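Handout 4: Good Practice at the Tabletop Arm
Lab Methods in Robotics, Divmont campus, January session

Welcome back, everybody. Last time we got through the arm itself, its joints and its stop buttons, and I promised that this session would be about manners. I still think of it that way, even though the department calls it "operating standards" and a few of you have already told me that the phrase makes you sleepy. Please bear with me! Most of what goes wrong at a tabletop arm goes wrong for very plain reasons, like a board that slid a little, or a person who reached in to straighten a block while somebody else was typing a command. None of these take much cleverness to prevent. They take habits, and habits are what we're going to practice.

A word on where the rules come from. Big industrial robots are covered by published safety standards, and you'll meet those properly in the spring, when we have the time to read them slowly and argue over the wording. What follows is our own house practice. It grew out of the Nekix exercises (the block-pushing ones, for those of you who joined late) and was later tidied up when the Erkura planning software came in. If a house rule and the manufacturer's manual ever disagree, follow the manual and come tell me, so I can fix the handout. I mean that. Two of the rules below were rewritten when students spotted trouble with them.

1. Before you power up

Look at the floor first. I know everyone wants to look at the robot, but the floor markings tell you where people may stand while the arm is live, and they only work if your chair, your backpack and your lunch are on the right side of them. Then follow the cables with your eyes, all the way along, and check that nothing is pulled tight or lying where the arm could drag it.

Next comes the work surface. Put a hand flat on the board and try gently to shift it. If it moves, stop there and secure it before doing anything else. A board that creeps during a run will give you data that looks perfectly fine and is quietly wrong, and I have spent more than one long evening finding that out.

Last of all, test the emergency stop. Press it, see that the arm can't be moved from the controls, and reset it. Do this at the start of every session, even if the group before you did it ten minutes ago and swears it was fine.

2. Who does what

We work in pairs. One person is the operator and sits at the keyboard. The other is the observer and stands where the stop button is in easy reach. The observer watches the arm and doesn't look at the screen, which is harder than it sounds, as the screen is where all the interesting numbers are. Swap jobs at the end of a set, never in the middle of one.

Before each motion the operator says "moving" out loud and waits for the observer to say "clear." Yes, you will feel silly for the first hour. By the second lab you'll do it without thinking, and I've heard former students say it in the kitchen.

If the observer says "stop," for any reason or for no reason they can put into words, the operator stops. You can talk it over afterward.

3. Speed and approach

For this course the speed setting stays at 5 percent until I've signed your sheet. It's slow, and you will be tempted, and the answer is still 5 percent.

Bring the tool down in two stages. First move it to its hover height over a part of the board with no blocks on it, and pause there. Then lower it to pushing height, and only after that travel sideways toward the block. Coming down directly over a block is how we bend tools and crack blocks, and neither one is cheap. During the pause, check the height by crouching a little and looking across from outside the marked area. A rod that seems well clear from above can be a good deal lower than you think.

4. Reading the layout

Every run begins with a settled layout that both partners have looked at and agreed on. You compare it with your start sheet, shape by shape and color by color, and you write down anything that's different before you touch the controls. Pay special attention to blocks that are touching, as pushing one will very likely push its neighbor, and to any block near the edge. Our practice is simple enough: a block that hangs past the edge of the board gets noted on the sheet and is not used as a push target. If the exercise calls for that block, park the arm, make it safe as in section 5, and set the block back by hand.

Try it with the layout here. Decide which blocks you'd be willing to push first, and from which side, then compare notes with your partner. I'd have a look at the yellow pair on the right before making up your mind, and at how closely the blue and green blocks are lined up.

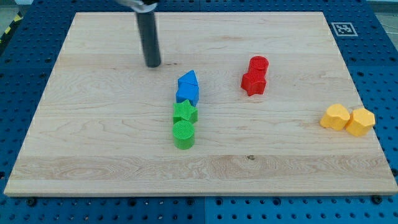

5. Reaching in

Hands go into the work area only when the arm is parked, the stop is pressed in, and your partner has said "safe" out loud. All of it, every time. This holds for picking up a fallen block, for brushing dust off the board, and for the tiny nudge that would only take a second. When you're finished, step back behind the marking before anyone resets the stop.

Please don't move, cover or lean on a printed marker square. The software uses it to work out where the board is, and if it gets bumped you'll need to run the calibration again. No blame for bumping one, but do own up to it!

6. Keeping the log

The log is dull and I love it. Write down the start layout, the speed setting, who was in which job, and anything odd, in ordinary words. "Green one wobbled" is a fine entry. Run numbers are shared out so that they never overlap: the Nekix exercises start at 1000 and the Erkura exercises start at 2000. Don't reuse a number from a run you stopped early. A stopped run keeps its number and gets one line saying why.

For next time

Read the chapter on shared workspaces in the Alaoui course reader, and bring a filled-in start sheet for your first exercise, with your push order marked in pencil. Closed shoes, long hair tied back, sleeves that stay where you put them. The lab door opens at 9:00 and I'll have the kettle on in the room across the hall.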